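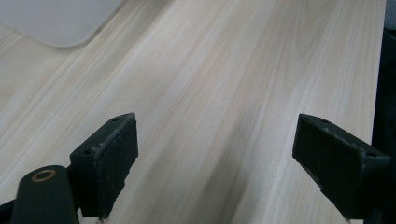

I've given up plastic tubs. Well, mostly. There are two left at the back of the cupboard that I can't quite part with, but the rest went in May and I don't miss them a bit.

It started with the lids. You know how it goes – you make a big pan of lentil soup, you feel very pleased with yourself, and then you spend ten minutes on your knees trying to find a lid that fits. I had a drawer so full of the things it wouldn't shut. Some were from a Plastby set I bought when I first moved to Itolholm, and a good few must have come home with me from other people's kitchens (sorry, everyone). So one wet Sunday I emptied the lot on to the floor, matched up what I could and took the rest to the tip.

Lots of you wrote in after the last newsletter asking what I use now, so I thought I'd go through it properly this time.

## What I freeze in

Mainly glass. I've got the Katetti dishes with the clip-on tops, the square ones, and they stack very nicely. They're heavy, mind! If you've got sore wrists or a high freezer shelf you may curse me. I leave a good gap at the top for anything runny and let it cool right down before it goes in.

For stock I use old jam jars, filled to the shoulder and no higher. I did lose one last winter by being greedy, and picking frozen chicken stock off the peas is a rotten way to spend an evening.

Bread goes in a cloth bag inside a second cloth bag. It dries out a little after a week or so but it's only going to be toast.

## What I don't bother with

Wax wraps. I know, I know, people love them. Mine went sticky in the warm spell and picked up every crumb in the kitchen, and they smelled of onion whatever I did. If you've got a way of washing them that works, please write and tell me and I'll give them another go.

I also tried the Dantas silicone bags, which are very good for berries and hopeless for anything with a sauce. Getting old curry out of the corners took me longer than making the curry.

## Labels, labels, labels

My one firm rule these days. Masking tape and a pencil, name and date, stuck on the side so I can read it without lifting anything out. I used to think I'd remember. I once thawed what I was sure was apple purée for a crumble and it was mashed swede – we had it with sausages instead and pudding was a biscuit.

I write a list on the freezer door too, and cross things off as they go. It takes a minute and it's saved me from buying a third bag of sweetcorn more than once. 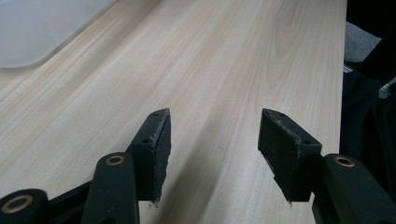 ## Next time

Beans, by the looks of it. The runner beans have gone mad on the allotments here and I've been handed a bag every time I step outside, so I'll be writing about salting them, freezing them and a chutney that takes around 60 minutes on the hob and stinks the house out for a good deal longer. If you've got a family recipe you don't mind sharing, send it over before the 17th and I'll try to fit it in.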